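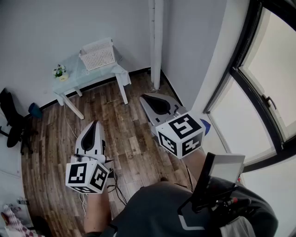
Wooden floor, white walls, small room.

Squeaky floorboards, my favorite winter job! If a board chirps every time you cross the room at 6 a.m., try powder before you reach for a screwdriver. Plain talcum powder works, and so does powdered graphite if your boards are dark (it stains pale ones, ask me how I know). Sprinkle a line along the joint, lay an old towel over it and walk up and down for a couple of minutes. Wipe up the extra with a barely damp cloth.

For the stubborn ones, get a helper to step on the board while you listen with your ear right down by the floor. Mark the spot with painter's tape. Mine was a good 8 inches from where I'd have sworn it was!

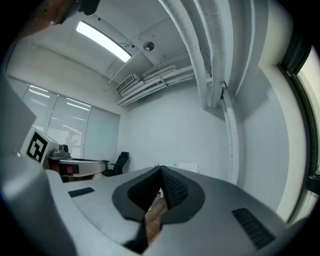

Can I use cooking oil on a squeak?
Please don't, it goes sticky and grabs every bit of dust in the house. Stick with dry powder or a little paraffin wax rubbed into the gap.

Now for scratches. Rub a shelled walnut over a light one, let it sit 4 minutes, then buff with a soft sock. I love this trick, it's so satisfying. Deeper marks want a wax filler stick, and it pays to buy two shades and blend them, going a bit
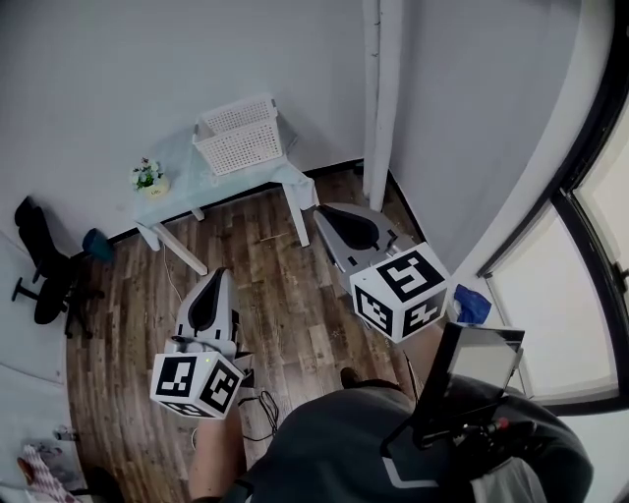

darker than you think you need. Press it in with an old plastic card, scrape flat along the grain and leave it overnight before anyone drags a chair across.

Rónán Buckley wrote in to say he puts felt pads under every chair leg and swaps them each August. Great habit! Clean the legs with rubbing alcohol first and the pads will stay put so much longer.

Next Wednesday: sticking drawers.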